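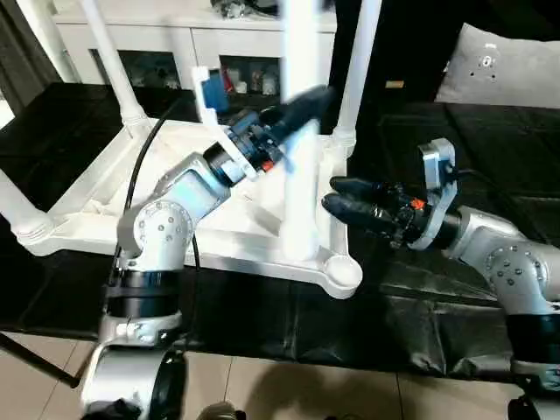
*A white plastic bracket in the gripper.*

## Keeping trust and offshore account papers in order at home

A family trust or a company registered overseas produces a lot of paper for something that may sit quietly for years. Most of it arrives in the mail or as PDF attachments, and it ends up in kitchen drawers. These tips are for the person in the household who gets stuck with it. They cover storage and sorting only. Ask your adviser about tax.

### Sort by entity first

Give each trust, company or account its own binder. Don't mix them, even if the same administrator looks after all of them. Aurelio Campos kept one fat binder for two companies and a trust, and when the bank asked for the register of directors for one of them he sent the wrong register twice.

Inside each binder, use the same order:

- Formation papers: trust deed, certificate of incorporation, articles
- People: directors, trustees, protector, beneficiaries
- Bank letters and statements
- Annual fees and invoices
- Tax filings and the adviser's letters
- Everything else

That makes 6 tabs. A seventh tab usually turns into a second "everything else."

### Originals

Keep originals flat, in acid-free sleeves, and don't punch holes in them. Never pull the staple out of a notarized document or one with an apostille attached. Some banks will refuse it if the pages have been separated, and you will pay for a new set. If a scanner won't take it stapled, use the flatbed and fold the pages back gently.

A fireproof box is fine for the house. Put a couple of silica gel packets inside and change them every July, since these boxes seal tightly and hold damp. Paper stored in a basement box can come out spotted in one summer.

### Scanning

Scan at 300 dpi, in color if there is a stamp or seal. Name files with the year first, then the entity, then what it is:

`2025-Niliment-annual-fee.pdf`

Skip words like "final" and "new." Keep one copy on an encrypted drive in the house and another somewhere else. Write the drive password down and put it with your will, not in the box with the drive.

### The know-your-customer folder

Every bank and administrator will ask for the same things again and again. Keep a separate thin folder with:

- A certified passport copy for each person
- A recent utility bill with the street address on it
- A one-page note on where the money came from, signed and dated
- The last professional reference you were given

Certified copies go stale, often after three months, so write the certification date in pencil on the outside of the sleeve. Paperless billing is a nuisance with these. Leave at least one utility on paper.

Chiến Đặng adds a sheet listing who was sent what and on which date. It saved him from paying a notary for 53 pages he had already had certified that spring.

### What to throw out

Marketing brochures, duplicate cover letters, and old fee schedules once the new one arrives. Keep bank statements until your adviser says in writing that you can let them go. Keep formation papers for as long as the entity exists, and for some years after it is closed.

Shred with a cross-cut shredder. Oil it after every 100 sheets or so of heavy paper, or it will start to jam. Take out binder clips before feeding.

### Fees and dates

Put the annual fee date on the wall calendar a month ahead. Overseas transfers can take several days, and late penalties are added fast. Check the account details by phone, using a number you already have, before paying any invoice that shows a new bank.

Last updated July 27, 2025. The tab order came from Eduardo Cordeiro.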